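17 May 2021
Workshop notebook, Drekcombe, textile room

Long day, and a good one on the whole, so I am writing it up before I lose the detail. Tarık, if you are reading this over your sandwich, the bits you asked about are towards the bottom.

We are still on dark garments with patterned trim. I had meant to get through the whole rail by lunch and of course I did nothing of the kind, partly from stopping to make tea and partly from getting far too interested in one black piece with a white zigzag on the trim. I keep coming back to it. The body of it is ordinary enough, black and a bit reluctant to show you where its seams are, but the trim gives you something to steer by. If you can find the zigzag you can generally find an edge, and once you have an edge you are halfway to a fold. On the all-black things from January I spent more time hunting for the hem than folding.

The order I settled on, after some muddling: lay the garment down any old how, find the trim, lift there and let the rest hang a moment, then lower it so the trim lies along the front of the seat. Smooth outwards from the trim with the flat of the hand. Sides in, then bottom up, and leave it alone. I do have a habit of going back to fuss with a corner and it never helps. I wrote LEAVE IT ALONE on the inside cover of this book and still went back to fuss with a corner twice before eleven.

We have also moved from the table to the orange sofa for this part, and I must say I am all for it. I know the table is flat and the sofa isn't, and that is rather the point, as people do fold their washing on the sofa at home (I certainly do, with the radio on). Black on that mustardy orange is a joy to look at. You can see the outline of the whole thing from across the room, sleeves and all when there are sleeves, and my eyes were much less tired by the afternoon than they usually are with dark things. 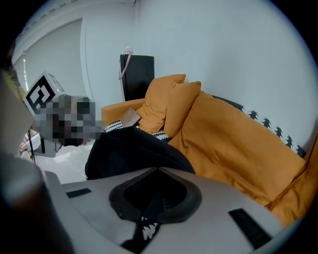 Where the sofa makes trouble is the creases in its own cover. The upholstery is soft and it gathers into folds of its own when you lean on it, and a thin garment will happily settle down into those and take the same shape. I smoothed one sleeve four or five times before I understood I was trying to flatten the furniture. Now I run a hand over the seat first and pull the cover back towards the arm. It takes no time at all and I wish I'd started doing it at nine.

The other thing is friction. On the table a folded edge slides where you push it. On the sofa it stays put, which is lovely once it's in the right place and maddening when it's a thumb's width out. Better to lift and set down again than to drag. Dragging pulls the lower layer along with it and the whole fold goes skew. The Đoàn samples are the worst for this, being brushed on the inside, and I would like to try them again with a sheet underneath to see how much of the trouble is the sofa and how much is the cloth.

Labels. The Skarnley batch came with tags numbered from 1902 upwards, and ours for the same period stop at 2000, so there is an overlap that will bite us sooner or later. I have put ours in green pen and left theirs as they came. Tag 2114 has no garment attached to it and I can't find one that looks as if it has lost a tag. Please check coat pockets. I mean it, the last one turned up in mine.

Grukuder rang about the storage boxes. They can do the shallow ones in a pack of 200, and I said we had nowhere to put that many boxes, full or empty, and could they ask again about a smaller lot. They were very nice about it. If someone else picks up the phone, it is the shallow ones we want, as the deep ones squash whatever is at the bottom and then we have to shake it all out again before we can start.

For Tarık: yes, I did try your way of folding in thirds, and I liked it better than I expected to. It keeps the trim on the outside so you can tell one black thing from another in the pile. I would still go in half for anything short. Your notes say to start from the left every time and I found I couldn't keep to it, I kept starting from whichever side the trim was. Perhaps we could talk about that. I don't mind being told I'm wrong but I should like to have a go at convincing you first.

To do: sheet for the sofa, lint roller (we are out, and the orange shows every scrap of black fluff), a fresh green pen, ask Skarnley whether they can start their next tags somewhere well above ours. The zigzag piece stays at the front of the rail so I can begin with it again.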